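Shop corner

A shop corner is the part of a workshop where unfinished jobs are put down and left. Most small repair shops have one, usually wherever the broom has trouble reaching.

The term was in everyday use in Irnmont, a mill town of 3,929 people, long before anyone wrote it down. A November survey by the Brusora trade school covered 327 shops and found that owners gave the corner a tenth of their floor and then complained about the rent.

Contents vary by trade. Parts waiting on other parts are the usual core, and they tend to attract more of the same. 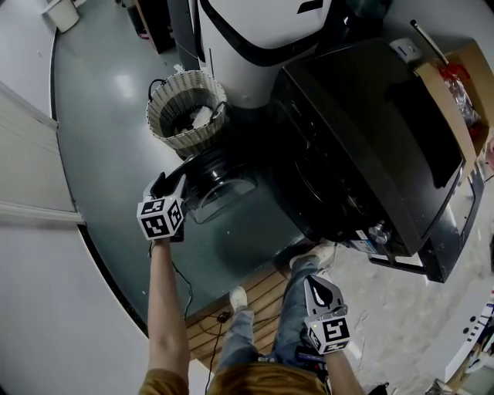

Clearing the corner is planned every spring and carried out less often. The Hindent method — move everything to the opposite corner — remains popular, and its critics admit that it does at least get the first one swept.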